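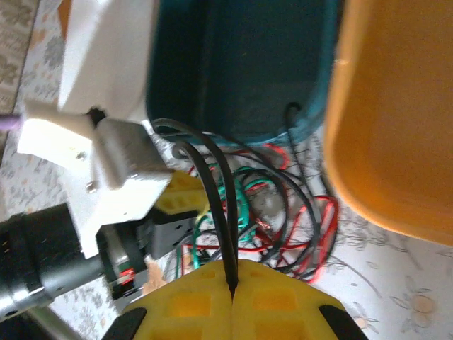
Sorting table, motors and printed brackets at the left, teal tub and orange tray beside them.

From: Neema Simiyu
To: Diltstead Parts Share list
Date: Jul 29, 2020
Subject: Re: Sorting the donated boxes – motors, wires, printed pieces

Kamrul Uddin wrote:
> Neema, I have the second load from Mwakyusa in my garage, another
> four boxes. Before I start on them, can you tell me how you are
> splitting things up? Last time I put all the motors together and
> Elie had to pull the steppers back out. Also, do we keep wire that
> is already cut? I have a lot of short pieces and I don't want to
> store them if they are going in the trash.
>
> One more thing. Are we taking the printed brackets apart or leaving
> the motors screwed on?
>
> Kamrul

Hi Kamrul, and everyone else with boxes at home,

I got through most of my first box at the kitchen table, so I can answer this from what I have been doing. If Elie or Mwangi wants it done another way, please say so before Kamrul opens the second load.

Motors. Steppers go in one container and plain DC motors in another. The square gray ones are the steppers and the black round ones with a silver end are DC, at least in my box. If there is a label, leave it on. If there isn't, don't guess at the voltage, just put it in with the unmarked ones and Mwangi will put it on his bench supply.

Brackets. Leave the motor on if the screws are in and the bracket is not cracked. I took the first few apart and then had a pile of small silver screws and no idea which piece they came from. The white brackets are bulky and take up a lot of room in a tub, but Faraji says the kids in the February class used them as they were and it saved most of an afternoon. Cracked ones come off, motor to the bin, screws to the jar, plastic in the bag for Faraji.

Wire. Keep anything longer than your hand. Sort by color only if you have the patience. I untangle red and black first and leave the rest until the end, when there is less to pull against. Anything with a part still soldered on the end goes in a separate envelope. Please don't snip those off. I did that to several before Elie told me he wanted them with the leads on.

Short pieces can go. I know we said in February we would keep them for the soldering practice, but we have one full shoebox already and that is enough for 50 people.

Yellow printed pieces. I have been keeping these apart from the white ones. Faraji thinks they come from a different kit and he would like to see them together before anything is thrown out.

Containers. I am using deep plastic tubs for motors and shallow trays for anything that rolls or gets lost. The trays from Grurkia are fine but the corners are rounded, so small screws slide around and end up under everything. Use a jar for screws. If you need more tubs, I have 20 clean ones with lids on the back porch and you can pick them up any time, no need to call.

A note on the surface. I work on a tablecloth. Small parts don't bounce off it the way they do on bare wood, and you can lift the corners and pour what is left into a bag when you are finished. A patterned one does make the little gray parts harder to see – if you have a plain one, use that. Mine is white with flowers and I run my hand over it before I fold it.

Labels. Masking tape and a marker. Write what it is, your initials, and the box it came from (Mwakyusa 1, Mwakyusa 2 and so on). The stuff from Colon is not labeled at all and I would rather we didn't mix it in until somebody has gone through it.

The shelf at Diltstead has room for 30 tubs, so please don't bring half-empty ones. Combine with a neighbor if you can. Mwangi has the key.

Kamrul, if four boxes is too many, I can take one of them when I come by for the jars.

Neema

--
Diltstead Parts Share
To stop getting these messages, reply with "remove" in the subject line.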